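Fusano Road Unit: Safety Notice on Braking in Strong Light

Category: Outdoor Robots / Product Notices
Last updated: March

If you own a Fusano with the Honis camera module, please read this page before the next outdoor run. 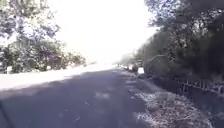
The fault happens when the robot goes from tree shade toward a very bright sky. The camera control reacts too slowly, and the software can take a patch of sunlight on the asphalt for a solid object. The robot then brakes hard. In two reports it also turned toward the verge before it stopped — this second behavior is the more serious one, and we treat it as a safety matter.

Affected are units with control software 3.9 or older. Units with the Mumport sensor bar are not affected.

What we ask from you until the update is installed:

Set the maximum speed to 5 km/h.
Keep one person beside the robot with the stop remote in hand.
Do not run it on roads open to traffic.
Do not cover the lens with a dark film. One customer tried it and the braking became worse.

Mayu Ueda of our test group repeated the fault on a shaded road at 2 in the afternoon. The corrected software is now in testing, and it will be sent free of charge to all registered owners. The hardware stays the same.

For questions about a unit already damaged, write to Mayu Murakami at the service desk and include the log file.

39 shares · 5 comments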